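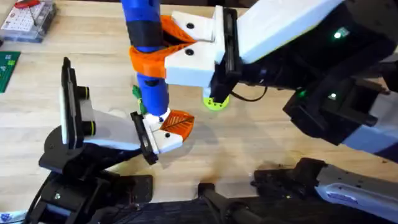 Two arms sharing one part: a blue cylinder with an orange collar, gripped from both sides on a wooden benchtop.

Wonon Twin Bench Station
Supplied and supported by Jasholm

The Wonon Twin is a pair of small arms with two-finger grippers, sold as a set for assembly and handling trials at a bench. It suits workshops, colleges and small manufacturers who want to find out whether a two-handed job can be automated before they pay for a full cell.

What to budget for
The price on your quote covers the two arms, one controller, cables and a first set of fingers. It does not cover the bench, guarding or staff time. Most buyers spend more on the last of these than they planned. Pravesh Swanepoel, who prepares our quotes, suggests putting aside 1,000 pounds in the first year for fingers, brackets and other small parts - more if you change products often.

Fingers
Fingers are a consumable and should have their own line in the budget. Printed fingers are cheap to replace and easy to reshape for round or ribbed parts. If you have no printer, we sell them in packs of seven. Machined fingers are made to order by Brinier and quoted separately.

Space and bench
Each arm weighs less than a full toolbox, but the bench must not rock. A solid wooden top is fine. Allow enough depth for both arms to meet in the middle with room behind for the elbows, and keep cable runs out of the shared area. Small parts boxes and tools can stay on the bench as long as they are outside the reach you set in the software.

Choosing a first job
Pick a part that one arm cannot easily manage alone, such as a tube that has to be held at the bottom while a collar is fitted higher up. Gerrit Coetzee runs our trial days and will look at up to three of your own parts. Please send them ahead, with a drawing if you have one.

Service
Cover is optional and costs 335 pounds per arm per year. It includes one visit, software updates and loan of a spare gripper. We recommend a check of joints and finger screws every 500 running hours.

Delivery and ordering
Orders placed before the end of November ship from the current batch. Later orders go into the next one, and prices may change. Schools and colleges can split the invoice across two budget years - ask for Reshma Chauke in accounts.

Also available
Naidoo bench frame, flat packed
Wonon single arm, left or right mount
Spare gripper housing
Operator training, one day, at your site or ours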